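Quarterly progress report - Shared Kitchen Refit and Food Storage Project
Idton House, ground floor kitchen
Prepared by Lucimara Damasceno for the Amato Fund
Fri 3 January

1. Where things stand

The kitchen is back in daily use. The new countertop is in, the sink and faucet are connected, and residents have been cooking there since the second week of the quarter. What remains is mostly small: changing over the food containers, a second coat of oil for the counter, and the shelf labels. We are inside the budget on everything except plumbing, which is covered in section 5.

The grant has two parts. The first paid for the counter and sink. The second pays for replacing the mixed lot of tubs and takeout boxes that residents were using for leftovers, and for the time it takes to get people used to the new ones. This report covers both.

2. Food containers

We placed the container order in two batches. The total is 161 containers, of which 100 have been handed out. The rest are in the dry store until the labels are printed.

All of them are clear, so that people can see what is inside without opening them. Under the old system a lot of food got thrown out simply because it sat in an old yogurt tub and no one knew what it was. The lids are clear too, with a blue-green silicone seal set into the rim and locking tabs that fold down over the edge of the base. 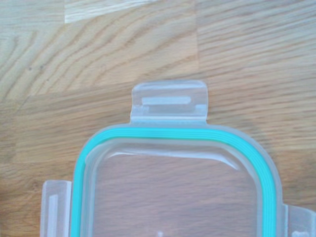 We asked residents to take the lid off completely before washing and to let the two parts dry separately. This has been the hardest habit to get across. A lid that goes on damp will hold water under the seal, and after a few days in the cupboard it smells. Shiyu Hou ran a short session on it for each floor, and we have put a card by the sink with the same points. Complaints about smell have dropped off since then, although we still find the occasional closed container with water in it.

The seals can be pulled out for cleaning. We do that as a group job once a month and don't expect residents to do it themselves. The first time took most of an afternoon. The second went faster because we had a tray for the loose seals and did not have to match them up at the end.

Eighteen lids were returned to the supplier, Bruline, with tabs that would not close. They were replaced at no charge. We checked the rest of that batch by hand and found no more.

3. Counter

The old laminate counter was removed and replaced with butcher-block from Zandwood. It is a light oak, made up of strips glued together, and the fitter left it unfinished so that we could oil it on site. The first coat went on the day after installation. The second is still to do. It needs the kitchen closed overnight, and we did not want to do that over the holidays when the building was full.

The strips vary quite a bit in color and pattern. Two residents asked if we had been sent a faulty top, as the grain changes at the joints. We checked with Zandwood and it is normal for this kind of counter. The joints are flush and there is nothing for crumbs to catch in.

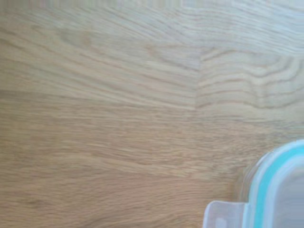

Counter surface, showing the change in grain where two strips meet.

Care of the counter is the part I would like to handle better next quarter. Wood next to a sink needs wiping down more often than laminate did, and people were used to leaving things to drip. We now ask for three things: wipe up standing water, use a board for cutting, and put hot pans on the trivets. The trivets were not in the original budget. They came out of petty cash.

One water mark has appeared near the back of the sink. It is shallow and will be sanded out before the second coat goes on.

4. Layout and daily use

The sink is a stainless steel double basin with a tall arched faucet. Residents had asked for two basins in the survey we did before applying, so that one can be used for washing and the other for rinsing. The high faucet makes it easier to fill stockpots. Dish soap is kept in a pump bottle behind the sink.

We removed the big draining rack that used to take up the end of the counter. Most things now go through the dishwasher and the cutlery basket gets lifted out and carried to the counter for unloading. Mugs and bowls are put out along the back so that people can get to them without opening the cupboards. This was Shiyu's suggestion after watching how the breakfast period went. The cupboard doors were the main hold-up, with several people trying to reach past each other. 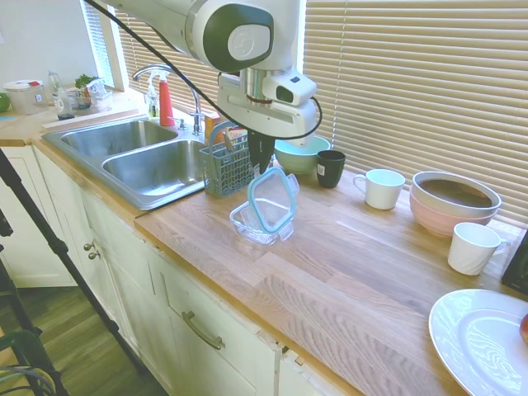
The drawback is that the back of the counter fills up. By evening there can be bowls, mugs and plates along most of it, and the clear working space gets narrow. We tried a limit of one row and it was ignored. We are now looking at a single open shelf on the wall, which would take the mugs and leave the bowls where they are. Amato Fund approval is not needed for this as it falls within the small fittings line.

The crockery itself is a mix. We kept whatever was in good condition, so there are white mugs alongside a dark one or two, and bowls in pink and pale green. No money was spent on crockery and we don't plan to spend any.

5. Budget

Counter and fitting came in slightly under the quote. Containers came in on quote. Plumbing went over, as the old waste pipe was found to be cracked once the cabinet was out and had to be replaced back to the wall. The overrun was met from contingency and the invoice is attached with the others. About half of the contingency line is left - I do not expect to need it.

Staff time is as planned. Shiyu's hours were higher in the first month, when the kitchen was closed and meals had to be set up in the common room, and lower after that.

6. Next steps

- Hand out the remaining containers once the labels arrive
- Sand the water mark and apply the second coat of oil
- Decide on the wall shelf
- Repeat the resident survey in April

The April survey will use the same questions as the first one, so that the answers can be compared. We will add one on food waste, which we left out last time and should have included.

7. Points raised at the last review

Your office sent us some queries after the previous report. Most are dealt with in the sections above. One is left.

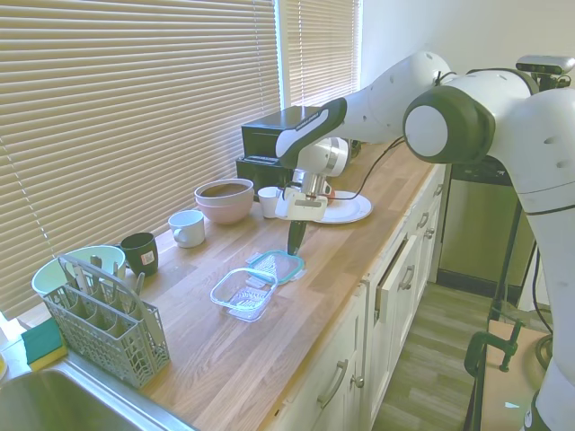 What happens to a container when one part of it is lost or broken?

The other part goes back to the dry store and is kept as a spare. Bases and lids of the same size are interchangeable, so a spare lid from one set will fit the base of another. We keep them in a crate by size and residents can ask for a match at the office. If no match is available we issue a new set from stock and note it in the log.

The log is kept in the office and a copy of this quarter's pages is attached. The next report will follow after the survey results are in.

Lucimara Damasceno
Idton House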